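Comprar o braço depois da simulação

Ximeng Yao coordena o planejamento de equipamentos da Jostelow, empresa que testa automação para cozinhas de serviço. O orçamento do próximo braço só é fechado em outubro, mas a lista de requisitos já circula. "Primeiro rodamos a tarefa em simulação e só depois pedimos cotação", afirma. A bancada virtual, montada no Briroro, serve para verificar alcance e folgas junto ao fogão.

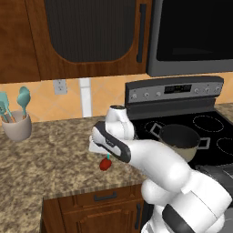

Quanto do orçamento fica reservado para itens além do braço?

"Cerca de 30% do total. Entram aí garra, base, cabeamento, peças de reposição e treinamento."

Yao compara hoje duas propostas, da Hekura e da Bošković. A primeira tem prazo de entrega menor; a segunda inclui a manutenção do primeiro ano. O critério eliminatório é a repetição: cada candidato precisa completar 200 ciclos simulados por tarefa, com no máximo 10 falhas de preensão.

"Objeto pequeno sobre a bancada é o que mais pesa na escolha da garra", diz. "Uma garra inadequada obriga a refazer a compra, e a verba é anual." 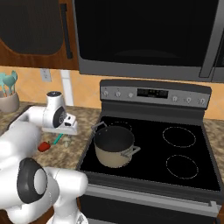 Simulação: garra sobre itens pequenos na bancada, ao lado do fogão.

A instalação elétrica corre em rubrica separada. Yao pediu ainda que os fornecedores informem o custo da garra sobressalente em linha própria, item que faltava nas duas cotações iniciais.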